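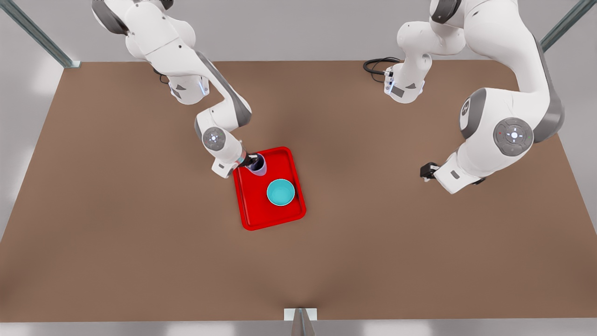
Thread on solid wood tabletops and seasonal movement, based on the measurements from our shop. Long, mostly numbers and fastener talk.

1/ Wood moves across the grain when humidity changes. Along the grain the change is small enough to ignore in furniture. Every decision below follows from that.

2/ The test top was flatsawn beech, 678 mm wide at glue-up in April. We kept it unfinished in the storage room and Fiorella Zanetti measured it at the same three marks each month.

3/ Widest reading was late summer. Narrowest was with the heating on. I'm not posting the difference as a rule because our storage room is damper than most houses.

4/ Quartersawn stock moves less across the width than flatsawn. If you're paying for it only to get flatness, check the end grain before you sign for the delivery. Our last pallet from Tretina was mixed.

5/ Finish slows moisture exchange. It doesn't stop it. Coat the underside the same number of times as the top, or the two faces take up moisture at different rates and the panel cups.

6/ Fasteners. Fixed screws through a rail into a wide top will split it sooner or later. Use slotted holes, figure-eights or wooden buttons. We space buttons at 200 mm and leave a gap behind each one.

7/ Fix the center of the top rigidly if you want the overhang to stay even front and back. Let both edges float.

8/ Breadboard ends: glue the middle tenon only. Outer tenons get pegs through elongated holes. In winter the ends will stick out past the top. Customers ask about this, so put it in the care sheet.

9/ Someone asked about thickness. We run 30 mm finished. Thinner tops follow humidity faster and show cup sooner, at least in the ones we've had back.

10/ Correction to 6: Concetta Benedetti points out that figure-eights need a recess big enough to let them pivot. She's right, mine were too tight on the first two tables.

11/ Next batch is ash, same marks, same room. Readings go up when I have a full heating season.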